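Field notebook, Shim traversal project
Saturday, June, morning session

Objective: to compare horizon-based roll correction with the inertial estimate alone on unpaved ground. Software is the Katora build with the revised sky mask. Operator: H. Eskola. Notes: H. Turunen.

The method fits a line to the boundary between sky and ground and takes its slope as a roll reference. Embankments are the known difficulty, as their upper edge can be mistaken for the horizon. 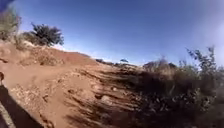

Photo: Zarnia field log / H. Turunen

Rutted section of the trail, below the crest. The red bank on the left meets the sky in a sharp diagonal, while the distant bushes give only a thin band to fit. Scrub on the right is heavily blurred and should be excluded by the mask.

Of 385 frames retained for scoring, 376 returned a fit. The remaining nine were rejected at the confidence threshold and are to be labeled by hand. A returned fit does not establish that the correct edge was chosen; Eskola will check this separately.

To do: repeat with the bank masked manually. Limit the solver to 3000 iterations as before. Logs copied to the Plusden drive.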